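From: Starano Community Radio, stream desk
To: listeners list
Date: Mar 28, 2021
Subject: Re: Evening news stream dropping out on phones

The dropouts should be fixed for most of you now. The Clirine relay was set to close any connection after 20 minutes without a reload, and the phone app doesn't reload on its own. We have raised the limit to 155 minutes, enough to cover the evening news and the call-in hour after it.

If you still lose the sound, close the app completely and open it again. You don't need to reinstall it. People listening in a browser should use the second link on the Listen page. The first one still points to the old server and will be removed in March's last site update.

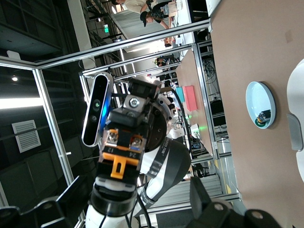

White arm with the camera and orange clamp near the wrist.

On the question about the Manalastas bulletin: it stays at its present time, five minutes after the main headlines. The Bilis edition is read live and can run over, so the recording posted afterward may start a little late. We trim it the next morning.

The relay has room for roughly 100 listeners at once. When it is full you get a "try again" message. Wait a minute or two and try again, or use the low-bandwidth stream. It is mono but fine for speech.

Please send further reports to this list and say which app version you have and whether you were on wifi or mobile data.

> I listen from Manalastas on my phone. For the past week the
> evening news has stopped partway through, always before the
> weather. The music in the afternoon does the same thing. On
> the laptop it plays fine. Is it the app or my phone company?
> Also, has the local bulletin been moved? I missed it twice.

Stream desk
Starano Community Radio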